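Search this site Enter keyword Go
Print this page | E-mail this page
Shares 28 | Comments 19

Household Tips: Planning for a Kitchen Robot Arm
Levcombe Home Advisory Office
2026-09-20

Households considering a robot arm should set a full budget before requesting quotes. The arm is only one item. Mounting, a gripper, electrical work and yearly service are often priced separately — ask for each in writing.

In the Levcombe plan, the arm is entered at $3157 and the mount, wiring and first service visit at $1462. Quotes from Sulus and Limik should be compared on the same items.

Measure the table or counter, and the height above it with the arm fully raised. Mark the full reach with tape. Pepper mills, bottles and knives kept on a nearby counter should be given a fixed place before installation day.

Confirm that the table can bear the load. A glossy top shows smudges, so add a soft cloth to the supply list. 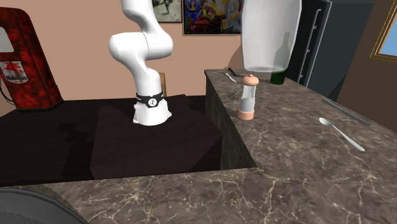 Hold back part of the budget until the arm has been in use for a month. Service terms should be reviewed each July, before renewal.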